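Stop buying the dashboard

Quick one between parents' evening and the bus. It will be rough.

We had the budget meeting last week. Edham, where I teach maths three days a week and do "digital lead" for the other two, is being asked to renew Skiltlow for another year. For those who haven't met it: homework platform, sets questions, marks them, gives every pupil a coloured ring. Green ring good. Amber ring ring home. The renewal pack had one big number on the front page. 1,437 hours of pupil learning since September.

I'd like us to stop being impressed by this sort of thing. All of us, not just my lot.

Hours of what? I asked. Hours logged in. Fine. Logged in doing what? Well, logged in. I have watched a Year 8 boy be logged in for an entire wet lunchtime with his chin on the keyboard. He got a green ring. He was very pleased with it.

I'm not against the thing. I set work on it most weeks. The fractions questions are good, properly good, better than the ones I was writing at eleven at night. Marking that does itself is a gift and I won't pretend otherwise. My complaint is with the front page, and what we let it do to us.

Because once there is a number, somebody wants it bigger. Marisa Barbieri runs our maths department and she's the least daft person I know, and even she ended up putting minutes per pupil on the staffroom wall in the autumn. Someone above her had asked why 9 set 3 were low. So 9 set 3 got more minutes. They got them by having twenty minutes of every Thursday lesson handed over to the platform, which is twenty minutes they used to spend with an adult who could see their faces. Did they learn more fractions? No idea. Nobody checked. The ring went green and the question went away.

That's the bit that bothers me. The measure answers a question we didn't ask, and then we stop asking ours.

Nimal Pathirana, who was a head for years and now goes round schools giving advice they mostly ignore, put it to me like this over a bad coffee: would you accept it from a supply teacher? Someone turns up and says, I was in the room for 40 lessons, so the children have had 40 lessons' worth of learning. You'd laugh. You would want to see the books. A supplier says the same about a log-in and we put it in the governers' report.

There's a counter to this and it's a fair one. Cosimo Bortolotti, who teaches science two doors down and argues with me about everything, says at least it's something. Paper homework gave us nothing at all. Half of it was copied on the bus, and we had no clue who'd spent an hour and who had spent a minute. Now we know. And if a kid has done no minutes since September then that's worth a phone call, surely.

Yes. It is. I'll give him that one whole. Zero is a useful number. Zero tells you the child hasn't got a laptop or the wifi at home is off or they've lost the password and are too embarrassed to say. We found four like that before half term and sorted three. Good use of a dashboard, that.

But zero against not-zero is about all I trust it for. Between a pupil on 200 minutes and a pupil on 670 I can tell you nothing. The one on 670 might be keen. Might be stuck on the same page. Might have a mum who makes them sit there. I had one who went over and over the easy set as it played a nice noise when you got them right. And the girl on the lower number was just quick.

So what would I want instead. Not a lot, really.

I want to know which questions they got wrong and what they put. The actual wrong answer. A child who says a half plus a third is two fifths has told me something I can use at nine o'clock tomorrow. Skiltlow has this! It's in there! It takes six clicks and an export, and comes out as a spreadsheet with the names in a different order each time. The ring is on the home page. Somebody decided that.

I want it compared to something. Anything. Two classes, same topic, one uses it and one doesn't, same little test at the end. Loredana Leone did precisely this with her two Year 7 groups before Christmas, off her own bat, on paper. Hardly any difference on the easy stuff, a bit of one on the worded problems, in favour of the group that had spent the time talking. Two classes is tiny and she says so herself, louder than I do. It's still more than I got in the renewal pack.

And I want to be able to say no to the next module without being looked at as though I'd turned down a hospital. Trimotora rang us twice in January selling the same idea for reading. Same ring, diffrent colour. I asked how they knew it worked and was told engagement was very strong.

Engagement. I'd ban that word for a year and see how we got on.

None of it needs a big study. Departments could do what Loredana did in a fortnight. Heads could ask the supplier one question, which is what can they do now that they couldn't before, and then sit quietly until it's answered. Mathis Aubert at the Nowicki schools did that in a sales meeting and says the silence was the longest of his career. They got a decent discount, mind.

We will renew, I think. The fractions are good and it's late to find anything else. But I have asked for the front page to come off the report to governors, and Marisa has taken the minutes off the wall. Cosimo thinks I'm making a fuss. Comments open below, be nice, I'll get to them at the weekend. 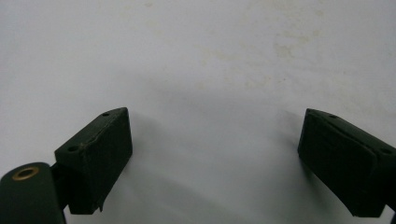
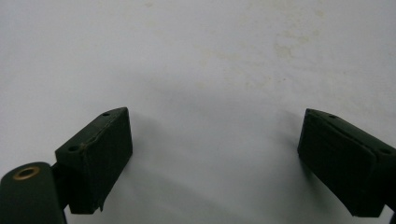
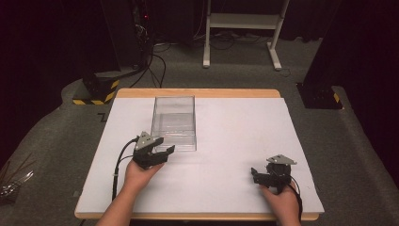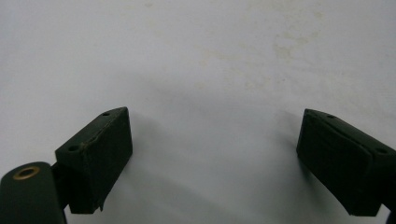
Grippers over a white surface. The third picture also shows the table and a clear plastic box.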